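Search products, parts, manuals... Search Clear

Tevonano Tabletop Collection Kit

The Tevonano kit is what you buy when you already own an arm, you already own a gripper, and you have discovered that the learning system on the other end wants several hundred good examples of somebody putting fruit in a tray. It wants them tidy and labeled, and it would like them by January.

We sell the parts in between. The kit comes with the recording software, the leader handle, a trigger pedal, the labeling tool and a binder. The binder is the part customers laugh at on the phone and then ask for a second copy of. It holds 40 task cards, each one a short job written out so that two operators on two shifts will do it the same way: which things start where, which one moves, what counts as finished, what counts as a mess you should throw out.

What you provide: the arm, the gripper, a table, and patience. The table can be nearly anything that doesn't wobble. Round ones are fine. Fruit is fine. We are asked every month whether we sell approved fruit, and we don't, although we have thought about the margins.

Card 12, "Fruit to tray," is the one most people start on. One piece is out on the table, the rest are already in the tray, and the operator brings the gripper down over the loose one.

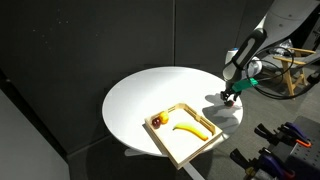 Wayne Bellamy wrote in to say that Card 12 is too easy, that his model had it after a weekend, and that we should be ashamed of putting it so near the front. He also asked whether the same examples would do for a deeper tray. They will not, Wayne. Your model has learned one tray very well. Card 13 moves the tray, Card 14 swaps it, and Card 15 is the one where you do both and find out what you have.

How a session goes

The operator sets the table from the card, presses the pedal, moves the arm with the leader handle, and presses the pedal again. That makes one episode. The software asks for a verdict straight away: keep, drop, or look at later. "Look at later" is capped at 20 percent of a session, a limit we added after reviewing our own early sessions and finding that we had looked at none of it later.

Kept episodes are written out with the joint positions, the gripper opening, every camera you have plugged in, and the card number. Dropped ones are kept too, in a separate folder, with the reason. Some teams train on the failures. Some teams delete them before a visit from management. The software supports both.

The Clegg bench set, our own reference collection, has 476 episodes recorded and 385 kept. We publish both numbers with it. If a vendor offers you a set where the two are the same, ask to meet the operator, who sounds remarkable.

Setting the table

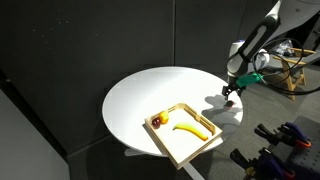 Variation is where the money goes. A session in which every start is identical gives you a lovely folder and a model that panics when the tray is turned a few degrees, so the cards give a range for each item and the software picks a start within it. The operator gets the start as an outline laid over the live view and lines things up to match. It picks awkward ones on purpose. A tray set on the diagonal with one corner out past the rim of the table is a perfectly legal start, and new operators will want to straighten it. Please train them not to. The same goes for a banana lying across the middle of the tray, taking up the space a sensible person would have saved for the next piece. The model is going to meet a table set by somebody in a hurry, and it may as well meet one now.

Lighting is treated the same way. The Vakside add-on gives you four lamp heads on a timer and a stack of cards that call for hard light, soft light, and light from the side you didn't want. Hard light throws the shadow of the arm over the work, and a model that has only been trained under soft light may take the shadow personally.

What's in the box

Leader handle, left or right (say which when ordering; the default is right)
Trigger pedal with long cable
Software license, one bench, no yearly fee
Labeling tool, same license
Binder with task cards, wipe-clean
Spare card sleeves
One set of outline stickers for marking the table, which you will stop using once the overlay is working

Not in the box: arm, gripper, cameras, computer, table, tray, fruit.

Will it work with my arm?

If it takes joint commands over a network cable, very likely. The Surkham bridge, sold separately, covers most of the ones that don't. Send us the model and the controller version before you order. "It's the white one" has been received as a complete answer more than once, and we did work it out, but it took a while.

Grippers with two fingers are supported from the start. Suction is supported. Hands with five fingers are supported in the sense that the software will record them without complaint. Using the leader handle to drive one is between you and your wrist.

How many episodes do I need?

More than you'd like. For a single card with a fixed tray, our own bench model became usable at 243 kept episodes. It was using the gripper we know best, and the operator was Florêncio Moreira, whose hands are steadier than yours. Plan for a higher number, and plan for a second operator. Sets recorded by one person pick up that person's habits. Florêncio pauses for a moment over each piece before closing the fingers, and for most of a winter so did our robot.

Can I write my own cards?

Yes, there are blank ones at the back of the binder, and a template in the software. Write the finish condition first. "Put the fruit away" led to a long argument here between two people who were both correct.

Returns

Handles and pedals can come back within 40 days in working order. Licenses can be moved to another bench as often as you like. Binders come back with coffee on them and we no longer accept those.

Ordering

The kit ships in one carton. Add the Vakside lamps or the Surkham bridge at checkout, or later under the same order number. Orders in before noon go out the same afternoon, unless you left the handle on the default and then called to say you're left-handed, in which case they go out the next morning.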